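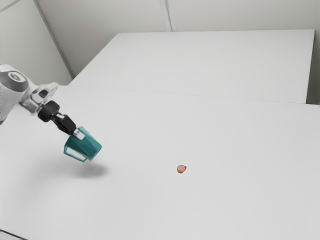 Work since the April report has gone mainly into the setup of the picking cell at Kerusville, and into the simulated copy of it that we use to try changes before making them on the real machine. The copy was rebuilt from new measurements after we moved the arm's base. It now has the two white tables end to end, the grey wall panels behind them and the teal gripper on its black coupling. For the alignment checks we keep one small rounded test piece on the front table and hold the gripper above the surface, tilted down towards it. The back table stays bare for these checks.

Setup of the arm

The base was moved 30 mm away from the front table in May. The old position left the wrist too close to its limit when reaching the far corners. After the move we ran the full calibration twice and got matching results. The bolts were marked with paint and are checked each Monday before the first run.

Gripper

One finger pad was replaced after it began to lift at the corner. The new pads came from Bakos and are slightly thicker than the old set, so the closing position had to be changed in the controller and in the simulation. We have 10 spare pads in the cupboard. The cable to the gripper was rubbing on the wrist and has been re-routed with a longer loop.

Test results

We ran 419 picks on the real cell with the new settings. There were 7 failures. Four of these were dropped pieces, all before the closing position was corrected. The other three were stops by the controller when the gripper touched the table. We lowered the approach speed and have had no further stops, but the number of runs at the lower speed is still small.

Still open

The height of the front table differs a little from one end to the other, and the simulation treats it as flat. We intend to shim the legs first and measure again before changing the model. The service visit from Gakport has been put back by two weeks, so the joint brakes have not yet been inspected. Until then the arm is limited to half speed.

Spending on the Amine grant is within budget for the period. The only unplanned cost was the cable. We ask for permission to move what is left of the travel money to spare parts, as a second gripper coupling should be held on site.

Report submitted 7/17/25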